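Tedik issue tracker
Project: Todorar manipulation study
Ticket 235: Pad-marker placement result does not reproduce
Status: Reopened
Opened by: Vignesh Rodrigues
Assigned to: Iolanda Siqueira
Priority: Normal

Description

The January summary says that marking target spots with tape pads lets the policy learn bottle placement from 300 demonstrations as well as it does from 1,000 without pads. I can't get that from the logs. When I rerun the evaluation script on the saved checkpoints, the two policies come out close on the pad table and nowhere near each other on the bare one. The summary only reports the pad table.

Steps to reproduce

Check out the January tag. Run the evaluation with the default config, then again with the pad flag off. Compare the two result files. The "success" column is filled by the overlap test, which looks for a bottle inside a dark square.

Expected: the 300-demo policy holds up with the flag off.
Got: it doesn't.

Comment, Iolanda Siqueira

The pads were never meant to come off. The claim is about learning with a visual anchor, and the method section says so. I think you're testing something we didn't promise. Also, are you sure you have the right checkpoint? The Stultesgate copy was overwritten once.

Comment, Vignesh Rodrigues

Right checkpoint, I compared the hashes. And if the pads can't come off, the title of the summary needs to change, because it says "general placement."

My bigger problem is the scoring. The overlap test passes any bottle whose base touches the pad. It doesn't care whether the bottle is straight or whether the hand has let go. I pulled one still from the head camera to show what I mean.
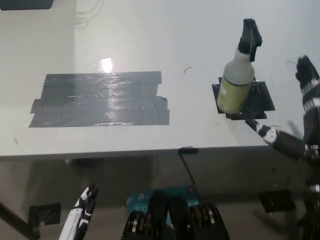

Head camera still, ticket 235. Spray bottle on the black pad, right hand raised beside it.

The overlap test gives this one a full pass. The bottle looks slightly tilted to me, and the right forearm is smeared with motion blur, so I wouldn't sign off on a final pose from it. Maybe the bottle is fine. The script has no way of knowing and it scores a pass anyway.

Second thing. There are two more black squares on the floor, in view, below the table. If the detector keys on dark squares, what stops it from picking one of those? And the gray tape patch to the left of the bottle throws a hard glare. I'd like to see one run with the glare masked before anybody tells me the detector is robust.

Comment, Iolanda Siqueira

The detector crops to the tabletop before it looks for pads, so the floor markers shouldn't matter. I'll grant you the glare. We never masked it.

On tilt: we talked about an angle threshold and dropped it, as the estimate was noisy on the translucent bottle.

Comment, Vignesh Rodrigues

"Shouldn't matter" is what I'm asking you to check. The crop is set by hand in the config, and the value differs between the 300 and 1,000 runs. See lines 12 and 13 of the diff I attached.

Comment, Iolanda Siqueira

You're right, they differ. I missed that. Rescored all 1,430 evaluation clips with one crop. The gap on the pad table gets wider. I still think the pads help, but the numbers in the summary can't stay as they are.

Update, 17 April 2024

Summary pulled from the Siqueira shared page. Agreed for now:
- one crop value for all runs
- the last second of each clip gets scored, hand clear of the bottle
- bare-table results go in the same table as the pad results
- glare mask run, owner Iolanda

Vignesh to hand-label a subset and compare it against the overlap test. Ticket stays open until both are in.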